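How to tell whether a robot could do your chore yet

Every so often a relative sends me a video of a robot arm tidying a kitchen and asks when they can stop doing theirs. I have answered this often enough to have a method. It needs a pen, a kitchen timer and a chore you dislike.

Step 1. Write the chore down properly

"Do the dishes" is a heading. Write out what your hands do: pick up mug, tip out the cold tea, find a gap in the rack, turn mug over, move the plate that is in the way. My list for emptying a dishwasher came to 53 lines, and I had left out the cutlery.

Step 2. Mark every line where you push, squeeze or wiggle

Moving through empty air is the part machines do beautifully. An arm will go to the same spot all day and never sulk. The trouble starts on contact. A drawer sticks, a lid crosses its thread, a peg meets the edge of its hole and stays there. Put a cross beside each of these. If you have more than 2 crosses, keep your rubber gloves.

Step 3. Try it in simulation first

You can do this at home with a decent graphics card and a free weekend. I use Prorik, which comes with a six-axis arm, a table and a room to put them in. Start with small blocks and a simple fixture, and leave the crockery for later.

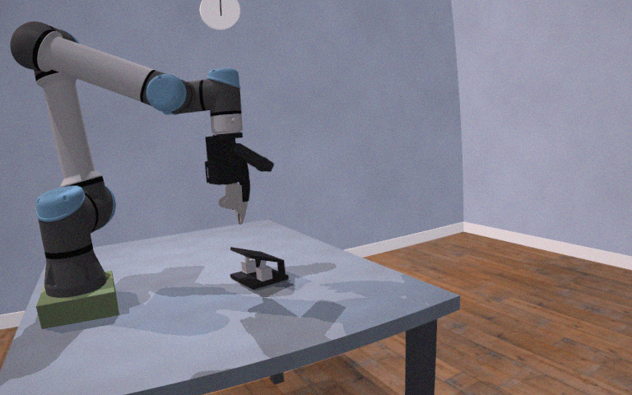

Set the arm's starting pose well clear of the work, then give it one goal at a time. Reach, then close, then lift. Run each goal 20 times before adding the next, and shift the target slightly between runs. A robot that only manages when everything is exactly where it was yesterday has never met my family.

Step 4. Count the failures honestly

My last batch was 1,517 attempts, left running overnight. Watch the bad ones all the way through. A near miss by a finger's width is encouraging. An arm that confidently closes on nothing and carries it off to the next stage is more like having a teenager.

Step 5. Subtract the real world

Simulated blocks don't get greasy. Simulated tables don't wobble, unless you ask them to, and you should ask them to. Turn up the friction, turn it down again, dim the lights, and see what is left of your success rate.

So, can it do the chore? On a shop floor, with the same part arriving the same way up, quite possibly, and it may well be doing it already. In a kitchen, I would still buy the washing-up liquid. Folding a fitted sheet I refuse to discuss, as I can't do it either.

Last updated June 21, 2022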